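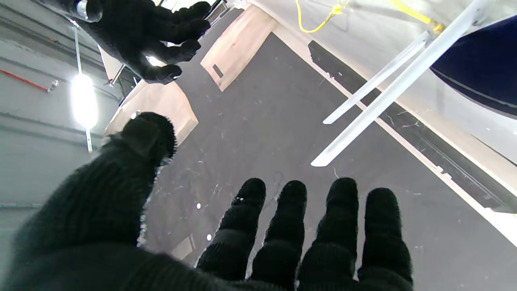

Last changed: 2019-04-26

Floor mat, part two

The dark gray mat has been down since January and it collects everything. Lint, threads, small white particles – on a lighter color half of it would be invisible, and I would sweep less often. After the last round of cardboard work I decided to write the procedure down so I stop reinventing it.

Large pieces come up first. There were two pieces of tan cardboard to deal with, one of them a flat sheet with a small dark rectangular slot near a corner. I keep anything with a clean cutout, as it can serve as a template later. Flat sheets go behind the Numwood shelf, standing on edge. Anything creased goes to recycling.

Wire is next, and always by hand. A thin dark wire on a dark mat is easy to miss, and the vacuum (an old Skireo, 1000 W) will wrap it around the brush and stop. I lost an evening to that once. Loose pieces go in a jar, whatever the length.

Then the lint. Things I have tried:

Stiff broom: moves threads from one side of the mat to the other.
Vacuum, floor head: good on particles, poor on threads.
Vacuum, bare hose: better, slow.
Sayce rubber squeegee, pulled in one direction: best so far. 10 strokes per strip, then vacuum the line it leaves.

The strip beside the long white platform is still a problem. The rail along its border has a groove, and I expect dust in there to need a narrow brush. The Drerlow catalog lists one as item 202, in a pack larger than I want.

Wiping with a damp cloth comes last. I use 500 ml of water with a drop of dish soap, and leave the mat alone until it has dried. Cardboard put back too early picks up a wavy edge and then won't lie flat for cutting.

Next job is the groove, once I have settled on a brush.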